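Ticket: Bunting vocal stem drifts against the click, gets worse toward the end
Opened by: Joanne Crabtree
Status: open again (was closed, see below)
Priority: high, remix due to the label

Short version. Singer's stem lines up fine at bar 1 and is late by the last chorus. Session is the club mix of "Jollico", the long one with the drum intro. Rest of the stems are fine. Only the lead vocal and the two doubles under it.

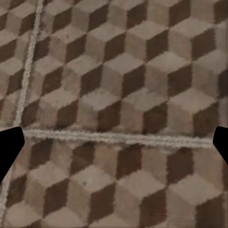
*Last changed: 14/09/2020*

## What I know so far

- Stems came from Brenby (the studio, not the guy at the label with the same name)
- Sent as a zip, unzipped twice, same result both times
- Playback through Fusilgate, current version, no beta stuff
- Drums, bass, pads, strings all land on the grid
- Vocal slides. Can't hear it in verse 1. Can hear it plainly by the breakdown

Tempo in the session is fixed, no tempo map. Checked that first becuase last time it was a tempo map.

## Tried, in order

**1. Restarted everything.** No change.

**2. Re-imported the vocal only.** No change. Deleted the old peak files too.

**3. Turned off warp / auto stretch on the vocal track.** Got worse! Now it's off by the second verse. So stretch was on and was hiding some of it. Left it off after this so I'm looking at the real thing.

**4. Swapped the vocal onto a new empty track.** Same.

**5. Opened in a blank session, vocal plus click and nothing else.** Same drift. So not the session and not a plugin on the master. Good to know, should have done this one first.

**6. Played the vocal in a plain media player next to the rough mix they sent.** The rough mix ends before the vocal does. File really is longer than it should be, I'm not imagining it.

## Sample rate

Session is 48. Looked at the vocal header and it says 48 as well, so I crossed this off. Shouldn't have. Emailed Brenby, they said the singer cut her parts at home and her setup runs at 44.1. Somebody changed the header without converting? But then it would be sharp and short and the thing is long and in tune. So no.

Went back and forth on this for an hour. Pitch is correct, checked against the piano stem with a tuner. Wrong sample rate moves the pitch. Pitch hasn't moved. Crossed off again, for good this time.

## Found it (thought I did)

Vocal was tracked to the old demo, before they bumped the tempo up for the clubs. Then somebody time stretched it to match and rounded the number. Small error per bar, adds up over a long mix. Explains why pitch is right and length is wrong. Also explains why the doubles have it and the strings don't, the strings were redone at the new tempo.

Asked for the raw takes at the original tempo. Got them same evening. Stretched from the exact old tempo to the exact new one, printed it, dropped it at bar 1. Last chorus lands. Played it start to end with the click up loud and it holds.

Closed the ticket.

## Reopened

Two new problems after the close, logging them here instead of a new ticket.

a) The ad libs after bar 66 are still late. Those weren't in the raw takes folder. They're baked into the old stretched file. I can chop them by hand but theres a lot of them and she runs over the bar lines. Want raw ones if they exist.

b) Consonants sound smeared on the new stretch. Esses mostly. Tried the other stretch mode in Fusilgate, the one meant for voices, and it's better on the lead and worse on the doubles. Using the voice mode for lead, the regular mode for doubles. Nobody in a club will hear the doubles that closely but the radio edit is cut from the same print.
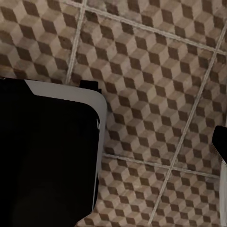

*Gripper finger, close up (render)*

## Still to do

- Raw ad libs from Brenby. Asked, no answer yet
- Print the vocal again with 8 bars of silence in front so it drops in without lining up by eye
- Redo the radio edit from the new print. Old one has the drift in it, do NOT send it
- Instrumental and dub are not affected, those can go to the label now
- Rename files. There are currently 2 called "vox final" and one is the bad one

## Notes for whoever picks this up

Don't turn auto stretch back on. It'll look fixed on a quick listen and it isn't. Start from the blank session, it's in the Bunting folder next to the main one. Check the end of the song before the start, if the last chorus is tight the rest is.

If the raw ad libs are gone, fallback is to cut the outro down and keep the best 10 seconds of her over the drums. Talked to the label, they'd rather have the full outro but would take the short one for the November release.

Will update when the ad libs show up.

JC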